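Tassanee Boonyarit
July 31, 2024

ok thread on moving out of a rental, bc I just did it for the 6th time and I'm still learning stuff the hard way

first. read your lease again. the whole thing. mine had a line on page 5 saying the notice period starts on the FIRST of the month after you send it. I sent mine on the 2nd. guess who paid an extra month

that was $1098. gone. still mad

so – send notice early. email AND paper. keep the reply. if they don't reply write again and say "please confirm you got this"

next thing, the move-in checklist. everybody fills it out fast and shoves it in a drawer. I filled mine out in January two years ago and wrote "fine" next to every room. fine!! useless. write down the scratch on the floor. write down the drip

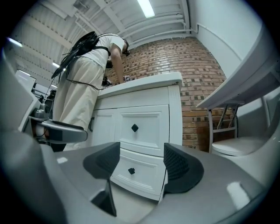 cleaning. start with cabinets and closets, do floors last. I always do floors first like an idiot and then drag boxes over them

inside of the oven takes way longer then you think. do it the night before. open a window

nail holes – ask before you fill them. my last landlord wanted them left alone so his painter could do it. the one before that charged me for every single hole. same city, same kind of building

utilities. call, don't use the app. the app let me pick a stop date and then just... didn't stop it. on hold 6 minutes, fixed in 2

forward your mail. change the adress at your bank first, then work, then everything else

last one, the walk-through. ask to be there. mine tried to do it without me. I said no thanks I'll come by. went room by room with the old checklist and got them to sign it

deposit isn't back yet. they've got till the end of next month where I live, look up the rule for your state

going to go find which box has the forks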